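**Thread: Seol take-back bags – does anything get worn again?**
*Board: Clothes, Mending & Making Do*

---

**eunseong_c**

Has anyone had a straight answer out of Seol on what happens to the clothes you post them? The deal is you order a bag, fill it, leave it at the parcel shop and get an £8 voucher to spend on new Seol stuff. The leaflet says everything "goes on to a second life". I've read it several times and I can't find a sentence in there that commits them to anything.

I ask because I've been having a clear-out, mostly dark things, school and work stuff plus a jacket that has years left in it. I don't mind giving it away. I do mind giving it away and then finding out it was shredded for mattress filling while I was feeling pleased with myself.

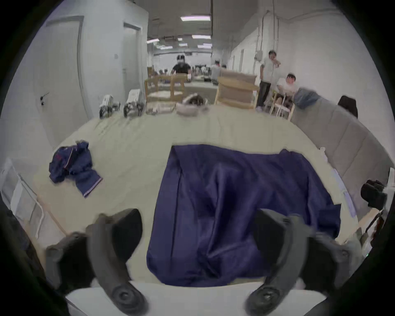

I emailed them and asked what share of the clothes is resold as clothes. The reply thanked me for caring about the planet and attached the leaflet.

---

**Thoa Khổng**

A second life as a rag is still a second life, that's how they get away with the wording. I worked in a sorting shed outside Clatport for a winter (years ago, different firm). The good coats went one way, the T-shirts went another, and anything with a broken zip was rag straight off. We weren't given time to look at whether a zip could be fixed. You had a few seconds per item and a supervisor who liked to stand behind you.

I'm not saying Seol does the same. I'm saying I'd want to see it.

---

**naptime_darner**

I don't really get the outrage. Most people would put that bag in the bin. If a firm wants to pay me £8 to take away clothes I don't want, and some of it ends up on somebody's back, that's better than landfill. Does it have to be perfect?

---

**eunseong_c**

Doesn't have to be perfect. Has to be what it says on the leaflet. And they aren't paying you £8, they're giving you £8 off, with a minimum spend. Read the small print on the back, you have to spend more than most of us would have spent that month.

---

**naptime_darner**

OK, I didn't know about the minimum spend. That's a bit cheeky.

---

**Iqra Dogar**

I used the bag last spring and I'll stick up for it slightly. It was easy, the voucher came, and I bought socks I needed anyway. What put me off was the condition list. "Clean, dry, any condition" on the website and "good wearable condition only" on the bag itself. Those can't both be right. If they really take any condition then a lot of it must be going for rag, and if they only want the good stuff then they're picking off exactly what the charity shops live on.

Our hospice shop in Clisuvwood has noticed it. They used to get decent winter coats every autumn and now it's mostly bobbly jumpers and single gloves.

---

**kyunghwa**

How would the hospice shop know that was Seol though? Everyone I know sells coats online now. People are skint. I'd want something better than "the coats stopped coming" before I blamed one scheme.

---

**Iqra Dogar**

Fair point and no, they don't know. It's what the manager reckons.

---

**kyunghwa**

Then I'd say the same about the manager as you're all saying about the leaflet :)

---

**Yi-an Chae**

Before anyone bags anything up, sort out what can be fixed and what can't. I do this on the big table with a light cloth over it, because navy and black on a dark table is hopeless, you miss every hole. Things I look at:

- Seat and inner thigh. Hold it up to a window. If you can see daylight through it, it's going thin and no charity shop will thank you.
- Cuffs and hems. A frayed cuff can be turned or bound. Takes an evening if you're slow like me.
- Zips. Run a pencil up the teeth first. Half the "broken" zips I'm handed are only stiff.
- Fading. Dye works on cotton, badly on polyester, and the stitching usually stays the old colour whatever the packet promises.
- Smell. Wash it, dry it outside, smell it again the next day.

Once that's done you've normally got a much smaller pile to worry about and the question of who takes it matters less.

---

**Thoa Khổng**

Agree with all of that except the dye. I've had polyester come up fine with the proper sort, you just have to keep it properly hot on the hob the whole time. Ruined a pan but the trousers were lovely.

---

**Yi-an Chae**

I've never had it work, and I've spent enough on the stuff to have a grudge. Might be my pan.

---

**naptime_darner**

Is it worth mending school trousers at all? They cost next to nothing new. I spent an evening on a pair of knees and he'd gone through them again before half term.

---

**Yi-an Chae**

Patch on the inside, bigger than you think it needs to be, and stitch well past the thin bit. If you only cover the hole the cloth tears along the edge of the patch. I do agree there's a point where you give up and make them into shorts. 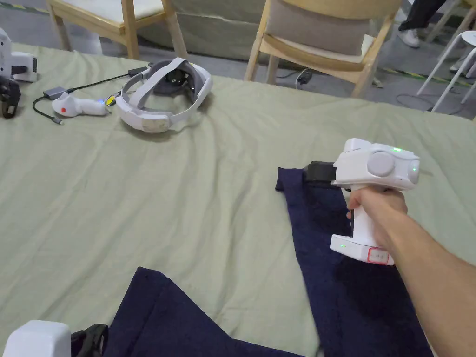 MOSTPORT, March

*Pasting the bit from our residents' newsletter as it bears on this. I've left out the part about parking.*

> The clothing bank by the library has been taken away after a trial of 3 months. In that time it collected 400 bags. Residents who asked where the clothes had gone were told they had been "passed to partners". The newsletter asked for the names of the partners and has not had a reply. The swap rail in the church hall carries on as before, mornings only. Please bring things washed and on a hanger if you can spare one.

*So that's a second outfit with "partners". I'd be more relaxed about all this if just one of them would name one.*

---

**kyunghwa**

Annoying, yes, but was that bank anything to do with Seol? It doesn't say so.

---

**Yi-an Chae**

No, and I didn't say it was. Same vague language, that's my point.

---

**Iqra Dogar**

There's a line on the Seol site now that says 200 garments "rehomed through local partners". Out of how many sent in? Without that the number's useless. It could be nearly all of them or hardly any.

---

**Thoa Khổng**

And rehomed where? We used to call it that when a bale left the yard on a lorry. It could have been going anywhere after the gate.

---

**eunseong_c**

I've written again and asked Iqra's question, how many came in, and asked them to name a partner. I kept it short this time so there's less to thank me for.

In the meantime the jacket is going on the swap rail, seeing as I'm over in Mostport for the dentist anyway. The trousers I'm going to have a go at with Yi-an's big patch. The bag's still in the hall, empty. I might use it for the tights.

---

**naptime_darner**

Do they take tights?

---

**eunseong_c**

Website says yes, bag says no.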